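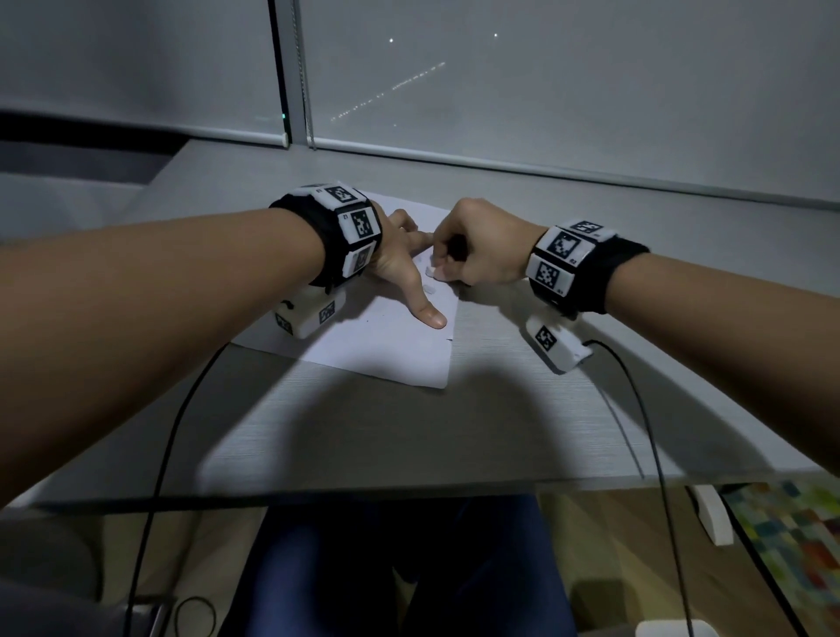

4.2 Demonstration Setting and Procedure

The open day was held in May at the Flirnden site, where Vemach and the Prolex group share two floors. Over the course of the day 1,038 visitors passed through the building. The program consisted of short talks in the lecture room, a guided route past the robot cells, and a recording station at which a trained operator carried out small tabletop tasks by hand. The present section concerns the recording station only. The robot cells were run by separate staff and are discussed in Section 5.

The station was planned by Seema Malhotra and her colleagues with one question in mind: whether visitors who first see a person do a task, with the measuring equipment on the person's own arms, form a more accurate idea of how a robot comes to do the same task later. Earlier visits to the site had begun at the robot cells, and comments left by those visitors suggested that many took the robot's movements to be written line by line by a programmer. The role of recorded human movement was seldom mentioned.

Figure 4. Two-handed work with small white pieces over a sheet of paper. Each wrist carries a black band with square printed markers and a white housing; a thin cable runs from each housing.

The operator worked seated at a plain table. As Figure 4 shows, the markers are spread over more than one side of each band, so that some can remain in view when the forearm turns. The wrist equipment leaves the fingers bare. This was considered important for the tasks chosen, nearly all of which involve holding something light between the thumb and index finger while the other hand steadies the material underneath. A short thumb movement that an onlooker would hardly notice can decide whether a piece is picked up or pushed away.

Four groups of tasks were offered: handling small paper pieces, folding, sorting, and placing objects in a tray. The operator chose the order and did not follow a script. Visitors stood behind a rope to one side of the table and could ask questions between tasks, though not during them. A member of staff stood with the visitors and gave a spoken explanation of two minutes or less. The wording of this explanation was agreed in advance and is given in Appendix B. It covers what the markers are for, what is stored, and what is left out. Staff were asked to avoid the word "teach" – visitors in the pilot had understood it to mean that a robot was watching and learning on the spot.

The material recorded for the wider Goel collection, of which the open day tasks form part, comprised 1,489 task recordings at the time of writing. Recordings made with visitors present were marked as such and kept apart from the rest. Operators reported that they worked more slowly when observed, and we did not wish to mix the two conditions without further study.

Questionnaires were handed out at the end of the guided route. Around 700 forms were distributed, and 484 were returned with all items filled in. The form asked visitors to explain in their own words where a robot's skill comes from, to name one thing they had found hard to follow, and to state which parts of the building they had seen. Responses were coded by two readers working separately. Where the readers differed, the response was discussed and a single code was agreed.

Two limits of the procedure should be noted. First, visitors were free to take the route in either direction, and the order in which they saw the recording station and the robot cells is known only from their own answers. Second, the space behind the rope was narrow. In the busier part of the afternoon, people at the back could hear the explanation but had a poor view of the operator's hands, and a number of written comments mention this. For later visits the group intends to admit smaller parties and to allow more time between tasks. A raised step along the rear of the viewing area has also been proposed – its cost is under review.

Contact: Prolex Group, Flirnden | © Prolex and Vemach. All rights reserved. | Back to top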